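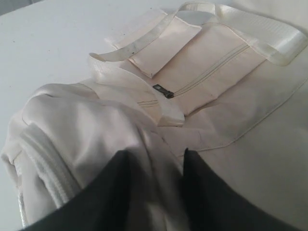
Ask for the flat pattern before you ask for the price, one reader wrote to us after our May issue, and you will save yourself a month of phone calls. The advice came unsigned, on a single page, and it went to the center of a question many small buyers of sheet metal parts have been sending in: why does the same bracket cost so much more from one shop than from another, and why does the cheaper shop sometimes take longer?

We put the question to three fabricators of different sizes. Gerkton runs punching, laser cutting and forming under one roof. Zerthorpe is a smaller job shop that bends and welds but buys most of its blanks cut. Böttcher makes enclosures and does outside work when its own line has room. All three quoted the same part, a mild steel bracket with four bends, two slots and a row of tapped holes, in a quantity of 145.

The quotes were far apart. The reasons had less to do with labor rates than we expected.

Start with the bends. A press brake works by pushing a punch into a die with the sheet between them. The inside radius of the finished bend depends on the material and on the width of the die opening. If the drawing calls for a radius the shop's standard tooling will not produce, someone has to buy or borrow a die, or run the part on a setup that takes longer to dial in. The drawing we sent out had been made for a different supplier years ago, and it carried that supplier's radius. Gerkton had matching tooling on the shelf. Zerthorpe did not, and priced the job with a new die in it.

When we asked Zerthorpe to quote again with the radius left open, the price came down and the lead time dropped to 18 working days. No function of the bracket depended on the radius. It had been copied from one drawing to the next.

The flat pattern is where the reader's advice comes in. Metal stretches on the outside of a bend and compresses on the inside, so the blank has to be cut slightly shorter than the sum of the outside dimensions. How much shorter depends on the sheet, the tooling and the method of bending. Each shop keeps its own figures. A buyer who sends a finished blank size is telling the shop to use someone else's figures, and the part may come off the brake out of tolerance even if every step was done correctly.

Böttcher asks customers to send the folded model and leave the blank alone. The shop then sends its own flat pattern back for approval. It takes an extra day at the start. Buyers who look at it carefully can often spot a slot too close to a bend line, or a flange too short to sit across the die.
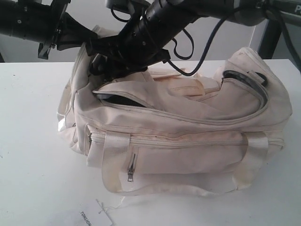 Soft goods and hard parts: canvas on the table.

Short flanges were the second large item in our quotes. A brake needs enough material on both sides of the bend to rest on the die shoulders. If one side is too short it slips into the opening and the bend goes crooked. There are ways around this. The shop can cut the flange long and trim it after bending, or notch the blank, or use a narrower die and accept a tighter radius. Every one of those adds handling. Our bracket had one flange that was 2 millimeters under what Böttcher could form in its usual die, and the shop added a trimming step for all 145 pieces. Lengthening the flange removed the step.

Then there is the matter of order. A part with four bends can be folded in many sequences, and some of them end with the part wrapped around the punch. Shops with offline programming can check this on a screen before any metal is cut. Gerkton uses a package called Triltum for it and charges no separate fee. The other two work out the sequence at the machine with a test piece, and the time is in the setup charge. For 145 parts the difference was small. On an order of 8 it would have been a good share of the bill.

Tapped holes drew the most varied answers. One shop forms the threads in the same machine that punches the holes. One taps by hand after bending. One suggested press-in nuts, which cost more per hole but gave a stronger thread in thin sheet. Which is best depends on the load and on how often the screw will come out in service. A buyer who writes that information on the drawing gets a more useful quote.

Finish deserves a line in any request. Powder coat adds thickness, and it adds it inside holes and slots too. If the parts are to be coated, say whether dimensions apply before or after. Threads need to be plugged or chased. All three shops told us they receive drawings that say only "black," with no gloss level or texture, and all three said they stop and ask when that happens.

None of the shops wanted to talk much about grain direction, though it came up at Gerkton over a batch of aluminum. Harder tempers can crack when bent along the grain with a tight radius. Turning the blank on the sheet fixes it, at the cost of a worse nest and more scrap. For mild steel brackets like ours it made no difference to the quote.

After the changes, our three prices for the bracket were much closer together. Zerthorpe, which had been the most expensive, was now in the middle. The drawing had lost one radius callout and gained a slightly longer flange, a note on coating and a note on how the screws would be used. The slots stayed where they were.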